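Jan 10, 2018

I've been meaning to write up the Plelteck open house for ages, and my sister keeps asking how it went, so here goes! Plelteck, if you don't know them, is the old works down by the river in Eltow. They make cups. Plastic ones now, mostly the kind you end up with at the back of the cupboard after ten years of birthday parties, but the business goes back to 1881, when it was enamel mugs for railroad workers and not a scrap of plastic in the building.

I booked way back in the fall (there were 30 places per tour and they go fast), took the bus over, and got there early enough to stand in the cold for a good while with a bunch of other early people. The entrance is on the side street and not the front. The front door has a big handsome brass handle and is locked. I tried it anyway.

First stop was the old enamel room, and I could have stayed there all afternoon. They've kept one long shelf of the railroad mugs, chipped and gray-blue, with the company stamp on the bottom, and you're allowed to pick them up. They're so heavy! Our guide told us the last batch went out the door in April of the year the big furnace cracked, and after that the family who ran the place had to choose between a new furnace and the first molding press. They went for the press.

The molding hall itself is LOUD. You get little foam earplugs at the door, and they do something, but I still spent most of it nodding at things I couldn't hear. What I did get is that the plastic shows up as pellets in sacks taller than me, the color gets mixed in before anything is melted, and one press can turn out 900 cups in an hour when it's behaving. Ours wasn't behaving. It stopped twice while we stood there, and a man with a rag came and had a word with it. When it's running, though, it's weirdly soothing, a sort of hiss and clunk and then a cup, hiss and clunk and then another cup, and I noticed the whole group had gone very still and dreamy watching it.

Then upstairs, where it's quiet and warm and smells a bit like a new shower curtain. Upstairs is where they look at finished cups and fuss over them, and I mean fuss. The lady showing us around ran her thumb around a rim and made us all do the same, and she was right, you really can feel a bad one before you can see it. The rounded edge is the part customers write in about. Too sharp and kids won't drink from it, too thick and it dribbles down your chin. I have been a dribbled-on parent and I have opinions, and I shared them.

Somebody asked about the colors, too. Pink is apparently the one that's hardest to keep the same from month to month, and it's also the one everybody wants, so there's a whole drawer of old pinks to compare against. I loved that drawer.
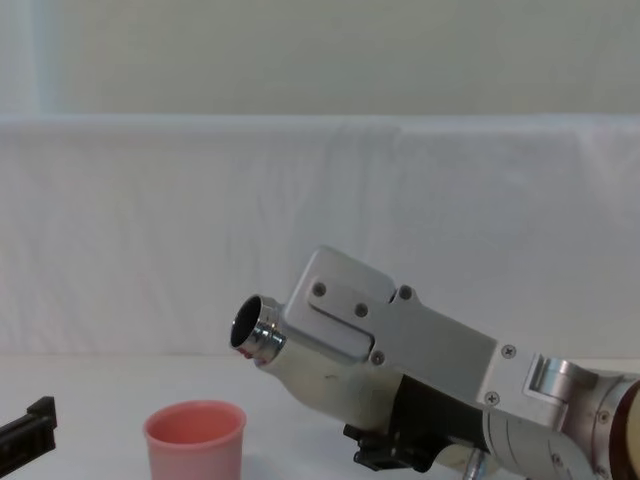

Can you buy cups on the day? There's a small shop next to the coat racks, and it takes cards, but it closes before the last tour gets out, so go in on your way through.

I nearly missed it myself. I came away with four of the plain everyday ones and a bag of seconds, which are the cups with a tiny wobble or a speck in the color. Seconds are 80 cents each and I honestly couldn't find the fault on two of them. They also had a picnic set called Nedus, with plates that clip together, and it was lovely, but I was on the bus and had to be sensible.

Lunch was at Sezer, the cafe across the yard. Tiny place, steamed-up windows, more tour people than chairs. I had the lentil soup and a cheese roll and shared a table with a couple who had driven over just for the enamel room and were going around a second time (I was jealous). Coffee comes in a works mug, of course. Get the walnut cake if there's any left, because there was exactly one slice and I watched it go to the person in front of me.

A few things if you're thinking of going. Wear flat shoes, the stairs up from the molding hall are metal and you can see straight through them. Leave the big coat in the coat room, it's boiling by the presses. Little kids are fine upstairs but have to be over a certain height for the hall, so check with the office before you promise anybody anything. And the bus back from Eltow leaves from the other side of the bridge, which I learned at a run with a bag of cups rattling on my arm.

The next open house should be in spring and I've already put my name down.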